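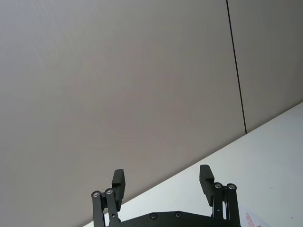

Wrist view, gripper fully open, wall and table behind.

Thread: Wrist camera only, plain background - does the policy need the outside view?

Last updated: December 2, 2022

molham_bench
I've been comparing two policies trained on the same 100 demonstrations. One gets the wrist camera and the fixed outside camera. The other gets the wrist camera alone. The task is a short pick and place on a white table. Wrist only did better from the usual start pose and worse from anywhere else. The picture at the top is the sort of view it has when it fails: both fingers, a lot of pale wall, a wedge of white table and a bit of paper with red lines on it in the bottom right corner. From views like that the arm drifts slowly towards the wall side and stops.

My reading is that there isn't enough in the view to tell the policy where it is. Has anyone measured this properly?

storkeven
We did something close in April. Same result on the drift, but I don't agree with your reading. The table edge runs across that view at a clear angle and there's a dark seam in the wall. Between them that's quite a lot of information about where the wrist is pointing. I'd look at the demonstrations first. How many of them start with the object out of view?

molham_bench
Six. The rest start with it in view or partly in view.

storkeven
Then I think that's your answer. The policy has hardly ever seen a search. It doesn't matter how good the view is if the data never shows what to do with it.

R. Obura
I'd split the difference. The seam and the edge give you the angle, but distance is harder to get from a matte wall with no texture. We ran a small test on this at Pešek. We froze the image encoder and trained a simple head to predict the wrist pose from single wrist images. Rotation came out well on plain views. Position along the viewing direction was poor, and it got a lot better once there was a printed mat on the table. So both of you could be right.

molham_bench
Did you feed the joint angles in as well? Mine gets them, so in theory it knows where the wrist is without the picture.

R. Obura
Not for that test, it was images only. With joint angles you know where the arm is, but you still don't know where the object is, so I'd expect the drift to stay. We found the policy leaned on the joint angles and more or less replayed the average path. Try dropping them out at random during training.

hondura_k
Has anyone checked whether the paper matters? Red lines on white are the strongest colour in that view. If the sheet was in the same spot for every demonstration, the policy may be steering by it. We had a policy that did exactly this with a strip of tape. Moved the tape, and the arm went with it.

molham_bench
It was on the table for all of them, in the same place. I'll cover it and run the test again.

storkeven
Move it as well as covering it. If you only cover it you change the picture in a way the policy has never seen, and you won't know which effect you're looking at.

molham_bench
Ran it with three conditions: paper left alone, paper covered, paper moved to the other side of the table. Covering it made almost no difference. Moving it shifted the stopping point, but only in two of the trials, and I wouldn't build anything on that. Dropping the joint angles at random helped more. The arm now sweeps over the table before it stops, though it still misses the object more often than the version with the outside camera.

storkeven
Add demonstrations that start from the bad views before you change anything else. I still say it's the data.

R. Obura
Please keep the old checkpoint if you do. I'd like to run the pose test on both.

Comments

pivotscrew: Useful thread. We see the same drift with a darker background, so I doubt it's the white table.

lena_t: What image size were you training at? A thin seam like that could vanish if you scale down far enough.

marrow: Seconding the tape story. Ours was a cable.

Contact the moderators | Copyright Storkeven Forums | Back to top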